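Front desk phones going automatic – what happens to the people?
Posted in Work & Office, Sun 21 June

I've been on the front desk at a freight office in Banbridge for longer than the carpet. Management has bought a system called Givby that picks up calls, asks people what they want and sends them to the right extension. It goes live in October. We get 200 calls on a bad day and I'm told Givby will take "the routine ones." I asked which ones those were and got a slide.

Has anyone been through this? I'd like to know what the job looks like afterward, and whether I should be updating my resume or just my headset.

deskside_manner

Went through it two years ago at Gerkum, different software, same slide. The routine calls did go away. What I hadn't thought about is that the routine calls were my rest. "What time do you close" is a lovely call. You can drink coffee during it. Now every person who reaches me has already argued with a machine for 90 seconds and wants a word about that first.

So the phone rings a lot less and I go home more tired. We went from three people on the desk to two. The third moved to billing and says she likes it, though she says it while looking at the floor.

Things I'd ask for now, before it goes live:

Who writes the menu. Ours was written by someone who had never answered our phone, and "deliveries" and "collections" were the wrong way around for a month.

How a caller gets to a human. Ours is zero, and it was a fight to get it mentioned in the greeting.

What they measure you on. They kept our old target of 60 calls a shift after the easy ones were gone. Get that in writing and get it changed.

Also keep a plain desk phone with its own line. When the system went down we had one working handset between two people and a building full of opinions.

hold_music_survivor

just press 0 lol

tk_1000

I'm on the other side of this, I set these systems up (not Givby, a smaller one from an outfit called Hattori). The answer above is right about the menu. Ask to sit in when it's written. Most installers will be glad of it, and you know which callers say "parcel" when they mean "invoice."

On jobs I can't promise anything. I've seen desks shrink and I've seen desks stay the same size and get handed the email inbox as well – presented as good news both times. Leave the old keypad phones plugged in until the new thing has survived a Monday.

second_line_support

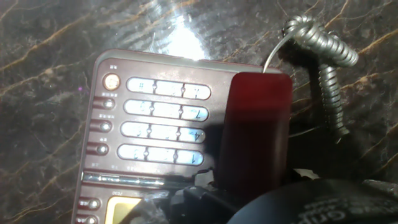

Desk phone with a coiled cord, zero key in the same row as the pound and star.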